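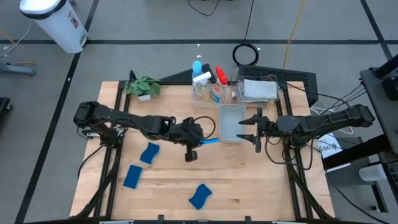

Gráinne Kavanagh wrote to me after the last post to say that a sponge should be thrown out the minute you start wondering about it, and that anyone keeping a whole family of them on the go is asking for trouble. I read it out over tea and there was a bit of a silence, I can tell you. She's probably right! But I was brought up in a house where a sponge began its life on the good plates, moved down to the hob, spent a few months on the bath and ended its days on the wheels of my father's bicycle, and it is very hard to shake that sort of thing off.

So this week's post is about sponges, and the bin they live in, and the table, which I know isn't the most thrilling subject for a grey January weekend. If you came for the marmalade, it's coming, I promise. I've 26 jars to label first and my handwriting gives out after the first few.

I should start with the table. It's the butcher-block one, pale wood in long strips with darker streaks running through, and I have loved it since the day it came through the door (sideways, with Aidan Heffernan at one end and a good deal of language at the other). Wood like that wants looking after. I was far too hard on it in the beginning. I used to scrub across the grain with the rough side of whatever was nearest, and I left a wet cloth on it overnight more than once, and it let me know about it. There's a little dark mark near the middle that I've stopped fighting with. Clodagh Scanlon swears by lemon and salt, and I did try, and the whole place smelt lovely, and the mark is still there.

What I do now is much gentler. Warm water, a drop of soap, a sponge wrung out until it has nothing left to give, and along the strips, never across. Then a dry cloth straight after. I oil it in August when the windows can stay open all day, and if I remember I give it another go in the winter, though this winter I have not remembered.

Now the sponges. They're the blue ones, dark on one face and brighter along the side, and some of them have a wavy edge, which I thought was pure decoration when I bought them. I take it back. The wavy ones are so much nicer to hold, your fingers find the dips without you thinking, and they get round the inside of a mug better than a straight one ever did. The plain oblong sort I keep for flat work. I do wish they came in different colours, mind you, so that I could tell at a glance which was for the table and which was for the floor. I've tried snipping a corner off the floor ones. It works very well until you forget whether the snipped ones were the clean ones or the dirty ones, and then you have to start all over again with a new packet.

They used to live in a heap behind the tap, and the heap was a horror. Everything at the bottom stayed damp for days. Ehsan Sandhu was the one who told me to get them out of there and spread them out on the table to dry properly before they went away anywhere, with a bit of air between them, and it has made such a difference. No smell at all, or hardly any. Once they're dry they go in the bin, a plain grey plastic thing with rounded corners that cost next to nothing. I looked at a very handsome enamel one from Ó Dubhghaill first and walked round the shop with it under my arm for 15 minutes before I saw sense and put it back.

The plastic one rinses out in seconds and if I drop it, I drop it.

The bottles are the other half of the business. I like them standing at the edge of the table where I can reach them, with the little plant for company. The plant hates being splashed, or perhaps it hates me, it's hard to say. It sulked all through the autumn and then put out a new leaf at Christmas, when I had given up watering it on any kind of schedule. There's a lesson in that, but I don't know what it is.

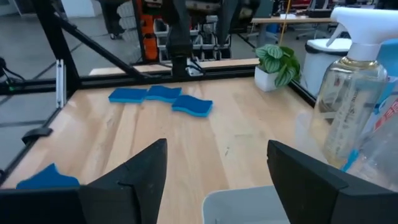
What goes in the spray bottle

A few of you asked. I mix my own for ordinary wiping down, and it's no great secret: 600 ml of water that has been boiled and left to cool, and a teaspoon of plain washing-up liquid. Tip it in slowly or you'll get a bottle of froth and no room for the water. That's all I'd put near wood. I know vinegar is everybody's favourite, and I use it on the kettle and the taps, but I keep it well away from the table.

Write on the bottle what's in it, and the date as well. I say this as a person who once polished an entire windowsill with plant feed.

Wendell Baptiste asked whether the sponges can go through the washing machine. Mine do, in an old pillowcase with the top knotted, in with the tea towels. They come out a bit thinner each time and after a few goes I give in and buy more. Gráinne, I hope you're pleased with me.

Marmalade on Wednesday, if the labels hold out.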